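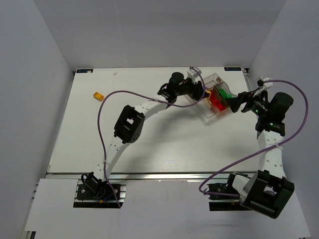
Kollia Variable Star Survey
Progress report to the Lindsay Fund
Prepared by Kam-wah Tsai, 5 November 2025

1. Status

The survey measures the brightness of RR Lyrae stars in the galactic halo in order to improve distances to old stellar streams. The target list has 1091 stars. Light curves are complete for 388 of them, where complete means that every part of the pulsation cycle has been covered in both the V and I filters. The remaining stars have partial coverage or have not yet been observed.

The work plan called for complete coverage of the northern fields by the end of this reporting period. Two of the northern fields are short. Both lie at low altitude from the Dretport site and were affected by haze from late summer onward. They have been moved to the second observing season, and the field order has been changed so that they are reached earlier in the night.

2. Instrument

The camera ran at its normal operating temperature throughout. The read noise has not changed since the last report. A light leak near the filter wheel was traced to a worn gasket. The gasket was replaced and new flat fields were taken in both filters. Images affected by the leak have been flagged in the archive and are left out of the light curves. Most of them belong to stars that will be observed again under the normal schedule.

The dome shutter motor remains slow in cold weather. A replacement has been quoted but not ordered. See section 5.

3. Data reduction

Kusix, the reduction pipeline, now runs without manual steps from raw image to calibrated magnitude. The main changes are as follows.

Comparison stars are chosen by color as well as by distance from the target. This removed a small trend with airmass in the V data.

Period fitting uses 2000 trial periods per star on the first pass, then a finer search near the best candidates. One-day aliases are still the most common cause of a wrong period. Stars with two candidate periods of similar quality are held back for inspection by eye.

Blended stars are flagged from the shape of the image profile. The flag is too strict in crowded fields and rejects some usable stars. The threshold will be set separately for each field.

4. Early results

Metallicities have been estimated from the light curve shape for the stars with complete coverage. The distances that follow place 12 stars in a clump beyond the main body of the stream in Field C. The clump may be part of the stream or may be an unrelated group along the same line of sight. Brightness data alone cannot settle this. Radial velocities are needed, and a request for spectrograph time has been submitted.

No distances will be released until the extinction correction for Field C has been checked against a second dust map.

5. Budget

Spending is within the approved total. Travel is under plan, as more nights were run remotely. We ask for approval to move the unspent travel money to the equipment line to pay for the shutter motor.

6. Next period

Resume the two delayed northern fields.
Finish the extinction check for Field C.
Fit and test the shutter motor, if approved.
Send the first catalog draft to the Fund for comment in December.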